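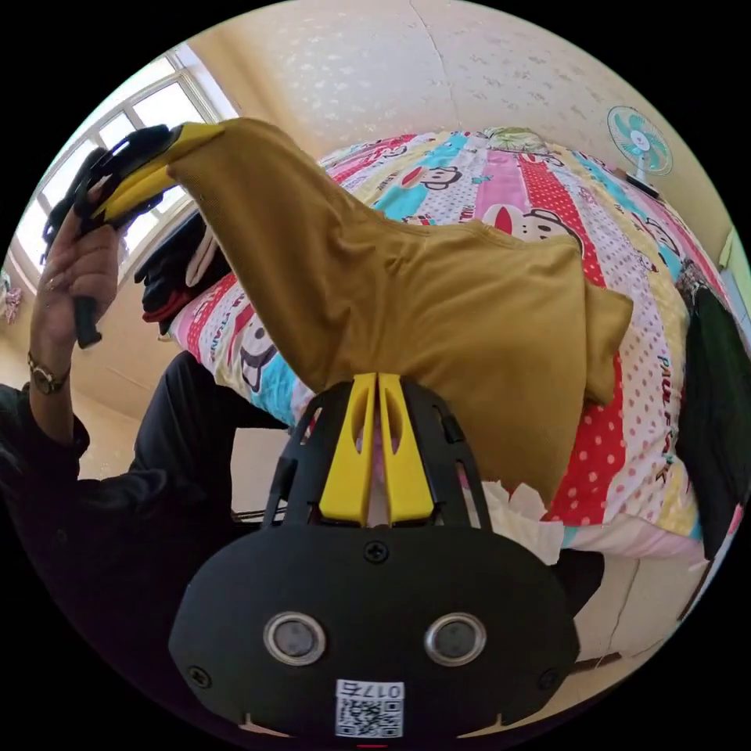
Unit 6 is my favorite one of the course, because it deals with a question people in laundries ask me all the time: when the folding gets automated, who teaches the machine what folding is? Fabric is wonderful stuff and a nightmare for automation. A metal bracket has one shape. A shirt has as many as you like, and it takes a new one each time you touch it. Pick up a mustard-yellow shirt by two points, one gripper at each end, and look at what the cotton does between them: part of it twists into a band, and another part drops away as a loose flap with its own corner. A person with a gripper in the hand deals with that without a thought. Writing it down as rules is close to hopeless, so the industry has gone over to learning from people who already know the work.

6.1 The Murel laundry

Our case for this unit is Murel, which washes and folds for hotels, clinics and private customers. Before the change, 30 people worked on the folding side. Hugo Baudry ran the floor and had done every job on it himself. The new folding cells came from Stosar, and the first thing the Stosar engineers asked for was time with the folders. They wanted demonstrations, lots of them, with hand-held grippers in place of bare fingers.

Please read Baudry's shift notes in the reader before class (the long entry from July is the one we will discuss). He writes that in the first session his best folders felt clumsy. With two fingertips' worth of contact in each hand, they had to find out again where to take hold of a sleeve. By the fourth session they were arguing happily over technique - which corner first, when to let the cloth swing, how much slack to leave. Some of them had folded side by side for years and had never compared methods!

6.2 What changed in the jobs

Look at tasks first, job titles second. The cells took over towels and flat items fairly early. Shirts came much later, and children's clothes are still done by hand. Three kinds of work grew:

Demonstrating. Folders record new garments when a customer brings in something the cells handle badly. Murel pays this as skilled time, at a higher rate than the line.

Sorting out trouble. A cell that drops a garment or takes two at once calls for a person. There were 117 such calls in the first week at Murel, and Baudry logged the cause of each.

Checking. Finished piles are looked over by hand before packing. Several people told us they liked this less than folding, as it is quieter and more tiring for the eyes.

6.3 Who owns a fold?

Florian Lecomte, who will visit us for the second hour, negotiated the agreement on recordings for the staff. The folders had made some 241 hours of demonstrations, and they wanted to know where those would end up. Could Stosar use them for another laundry? Would a person's speed be read out of the data? Read clause 4 closely. It bars the use of recordings to judge individual workers, but it says very little about resale. Lecomte is very open about that gap, so bring him your hardest questions.

6.4 To prepare

Fold one long-sleeved shirt at home using only thumb and index finger of each hand. Do it several times, with the shirt starting in a heap. Write half a page on where you got stuck and what you did about it. Then compare your notes with Baudry's and mark any trick that you both found.

Reading: the Murel case, sections 1 to 3, and the Collet chapter on pace and monitoring. The Dunimer warehouse case is optional for this unit, but we will need it for Unit 7.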